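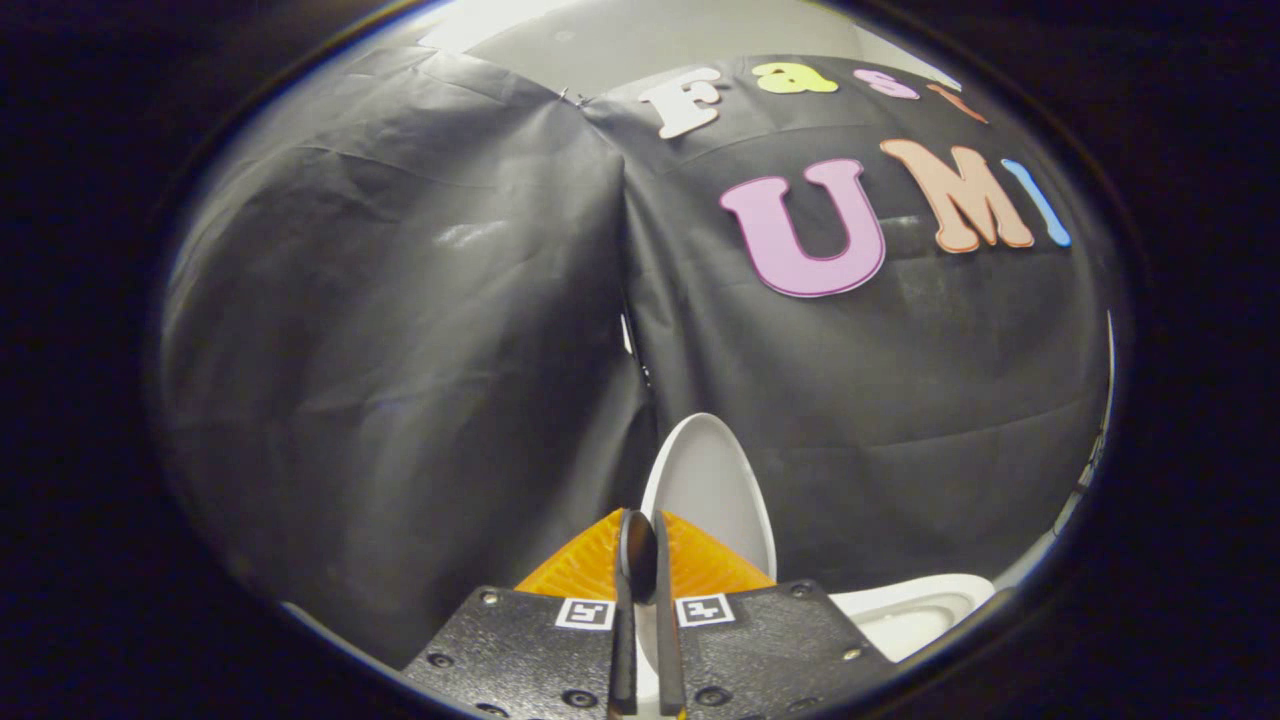 Handling and Presenting Small Objects
Unit 4 handout: glossy pieces, dark cloth backdrops

Tutor: Imani Muli
Studio support: Anathi Van Wyk

Bring this handout to the practical. It covers the backdrop, the order of work and what you hand in. The reading on matt surfaces was in Unit 3 and is not repeated.

1. The backdrop

Black cloth is the default for this unit. Hang it before you take any objects out of their boxes. The studio cloth comes in panels, and two panels meet at a vertical seam, which should be clipped near the top so the join stays shut. Use a small clip. A large one pulls the cloth forward and you get a ridge down the middle.

Loose folds are allowed. They suit plain, rounded pieces and they give the cloth some depth. What you need to watch is the sheen. A slightly shiny black fabric picks up light along every crease, and from the side it can look grey. If the highlights on the cloth are as strong as the highlights on the object, move the lamp further round or choose a duller cloth.

Check the top edge as well. A pale wall showing above black fabric is much brighter than anything else in view and the eye goes straight to it. Either raise the cloth or decide to leave the wall in, and write down which you did.

2. White pieces

White glossy dishes and bowls are easy to see against black and hard to light well. A raised rim helps, as it catches the light and gives the edge a line. An oval dish stood upright needs support behind it. Start with the lamp 80 cm away and bring it in slowly. Stop when you lose the rim.

3. Dark pieces

A small black glossy oval will vanish into black cloth. Put something white behind it and the curve of its edge comes back. The two may overlap — a partial overlap usually reads better than a dark piece centred on a white one — but keep the top curve clear.

Hold dark glossy pieces by the sides. Fingerprints on the face show up badly and wiping leaves lint, particularly near black fabric.

4. Order of work

Hang and clip the cloth.
Place the largest white piece.
Place any bowls, to one side and lower.
Add the dark piece last.
Step back and look for 15 seconds before you change anything.

Allow 30 minutes for the whole set-up. Most groups spend too long on the cloth.

5. Hand in

One labelled sketch of your arrangement, showing where the lamp was.
A short note, 127 words at most, on one change you made and what it did.

Notes go in the tray outside Anathi's office. Cloths are to be folded and put back on the shelf marked Nel, clips in the tin beside them.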